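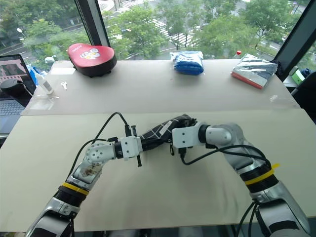

Unit 6: Faults and Safe Stopping

Handout 2, Two-arm cloth handling
Tutor: Algirdas Eglītis

When both grippers hold the same piece of cloth, each arm becomes part of the other arm's load. The checked black cloth on the Cendville bench is held this way, clear of the boards. Most of the faults in this unit begin from that position.

The December fault

The left gripper lost its signal for 700 milliseconds while the arms were moving apart. The left arm stopped, as it should. The right arm carried on to the end of its move, because the stop had been set for one side only. The cloth pulled tight, slipped from the right gripper and caught a cable loop. The plug came half out at the wrist.

Digby Tawhiri pressed the emergency stop. No one was hurt. The log showed 77 warnings from the same plug over the week before, all cleared without being read.

What was changed

A stop on either arm now stops both.
Pull limit lowered from 900 to 700 in the Femcombe settings.
Warnings from a wrist plug must be signed off before the next run.

Before you start

Look at each cable from the yellow band to the gripper. Slack is needed for the wrist to turn, but a loop must not be able to hook the cloth. Keep your hands off the cloth while the arms are powered, even if they are still.

For next time: read the Tamihana stop notes, sections 1 and 2, and bring your own fault log.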